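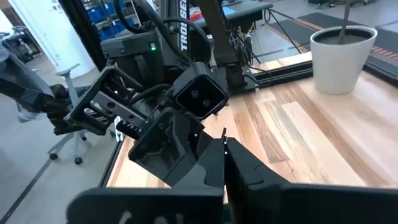

Wrist camera view on a two-arm bench, fingers together, second arm ahead.

Botby W2 Wrist Camera Kit

The W2 mounts a small color camera behind the gripper of a light bench arm. Both fingertips stay in view, along with the work surface beyond them. In two-arm cells the neighboring arm can be followed through the same feed when it enters the workspace.

The kit contains the camera, a clamp bracket, a 2 m cable and a set of screws. The bracket fits wrists with the Huamán bolt pattern. An adapter plate for other patterns is sold separately.

Weight with bracket: 137 g. Subtract this from the rated payload of the arm before planning a pick.

Installation
Power down the arm. Fit the bracket loosely, close the gripper and turn the camera until the fingertips sit near the middle of the picture, then tighten. Leave a service loop at the wrist joint. Run the calibration routine in Jestulix 6 or later after any change to the bracket angle.

Focus is fixed. Parts very close to the lens, including the base of the fingers, will look soft. Do not use the feed as a safety device.

Orders placed by March 4, 2022 ship from the Skenwood warehouse in 11 working days. Later orders ship in April.

Filed under: Cameras & Sensors > Wrist Mount > Bench Arms

Comments

Seidu Asante
Fits as stated. The supplied screws are a little long for our wrist plate, so I swapped them. Calibration held after a week of use.

Damian Strebel
Is a longer cable planned? 2 m is short once it is routed along both links and down to the base.

Botby Support
A longer one is in testing. No date yet.

© Botby | Contact sales | Back to top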